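Home | Guides | Hardware | Data | Forum | Log in

Filtering hand-held gripper demonstrations before training

Filed under: Manipulation, Data quality
2 comments | 90 shares

This guide covers the filtering pass we run on Orkard recordings before they go to the Brunet policy. It assumes you have already calibrated the gripper and exported the demonstrations with Wutudard. If you have not, do that first.

1. Check the timestamps

Load the session and compare the camera clock with the jaw-width log. Reject any demonstration where the two drift apart by more than 2 frames. Do not try to repair the drift by stretching one of the streams. We tried this in April and the policy learned to close early.

2. Remove idle stretches

Trim the start and end of each demonstration to the first and last change in jaw width, leaving a short margin on both sides. Pauses in the middle should stay in. They often mark a change of grip, and cutting them produces jumps in the pose track.

3. Score the tracking

Run the Clilteck scorer with its default settings. Anything under 90 goes into the review folder. In our last set of 4000 demonstrations, 269 ended up there, most of them from tasks with packaged goods.

4. Review the flagged demonstrations by eye

Pose tracking depends on fixed features in the background, and a large item held close to the lens can hide most of them. Step through the flagged footage and note how much still background is left once the item has been lifted.
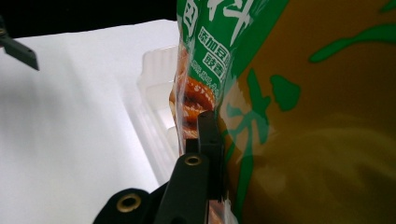

Glossy film makes the problem worse, as reflections slide over the print when the wrist turns and the tracker may take them for fixed points. The orange and green snack packet fills the right half of the view, and glare has washed out part of its lettering. What remains on the left is mostly plain white surface, with little for the tracker to hold on to. Mask the held item and the fingers, then score again. Draw the mask wide enough to take in anything gripped along with the main item, such as the clear sachet of reddish food pressed against the wrapper.

5. Export

Write the accepted demonstrations to a new folder and keep the rejected ones. Record the scorer version in the session notes. Masks are stored separately and must be copied by hand if you move the set to another machine.

Next: Setting the action horizon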